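Session 6: artificial stems, from bundle to vase

These notes belong to the second half of the course. Please read them before you come, and bring your own wire cutter if you have one. The room is open 20 minutes before we start.

**Before you arrange**

Lay the bundle on its side on the table and open it slowly with the fingers. Artificial stems are packed very tight for the transport, and the petals keep the fold for a long time. Begin with the biggest flowers. Bend each petal a little outward, then leave it. Many students want to correct it again and again, and the fabric gets tired.

Do not cut anything yet. First hold the stem next to the vase and look how much of it you need. 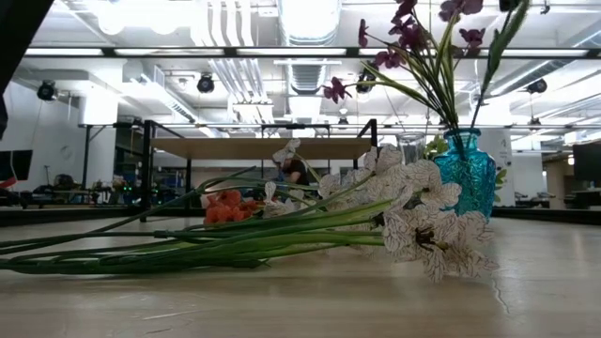
*Ledeck, June*

The white blossoms with the dark purple veins are the strong flowers in this exercise, so they stay low and near to the front. The orange-coral ones are small and dense. Use them as one group; if you spread them they look like spots.

A turquoise vase with a narrow neck, like the one on the table, accepts only few stems. The purple sprays need to lean, and for this the neck helps you. With a wide vase you must put a support inside (Regula Gruber will show the two kinds we use).

**Exercise**

1. Choose one main flower and one color against it.
2. Make the height with thin sprays and long leaves.
3. Put the main flower last, and lower than you think.
4. Turn the vase and check the back side.

For homework, make a drawing of your arrangement from the front and from one side. Pencil is enough. Give it to Roel Willems at the beginning of session 7.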